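Relatório de Projeto: Absorção de água em tecidos de limpeza de algodão e de fibra mista
Unidade curricular de Ensaios de Materiais Têxteis
Autores: Vernon Girard, Fanni Tóth
9 de março de 2019

1. Objetivo

Determinar a capacidade de absorção e o tempo de secagem de dois tecidos de uso doméstico, designados pelos nomes comerciais Folus (algodão, ponto turco) e Groselex (fibra mista). O trabalho dá continuidade ao ensaio preliminar de gramagem, cujos resultados foram entregues em separado.

2. Materiais e preparação

De cada tecido foram cortados 12 provetes quadrados, no sentido da teia, com bainha cosida para evitar perda de fio. Os provetes foram lavados uma vez sem amaciador e condicionados durante dois dias na sala de apoio, com a janela fechada. A massa seca foi registada em balança de prato.
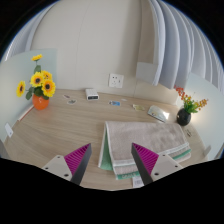 A massa seca de um tecido depende da humidade do ar em que repousa, pelo que o condicionamento foi feito no mesmo local para as duas séries. Os têxteis de algodão retêm mais vapor do que os de fibra mista, e a diferença é mensurável mesmo sem contacto com água líquida. A superfície de apoio também interfere: uma toalha pousada num tampo de mesa com veio de madeira claro, como o da fotografia, só tem uma das faces plenamente exposta ao ar. Por esse motivo, a secagem foi feita em suspensão, com molas de plástico.

3. Procedimento

Cada provete foi imerso em água da rede durante cinco minutos, escorrido na vertical durante dois minutos e pesado de novo. A absorção foi calculada como quociente entre a massa de água retida e a massa seca. Os provetes com bainha descosida foram excluídos da média.

4. Resultados

O tecido Folus apresentou uma absorção média de 394 % da massa seca. O Groselex ficou abaixo deste valor em todas as pesagens, mas secou mais depressa. A dispersão foi maior no algodão, o que se atribui à irregularidade do laço.
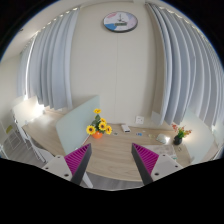

Figura 2. Mesa de madeira clara com vaso de girassóis artificiais.

5. Limitações

A humidade relativa não foi controlada durante a secagem. O tempo de escorrimento foi medido com cronómetro manual, com erro de operador não quantificado. Fica por ensaiar o efeito de lavagens sucessivas, que tende a alterar a absorção do algodão novo por remoção dos produtos de acabamento.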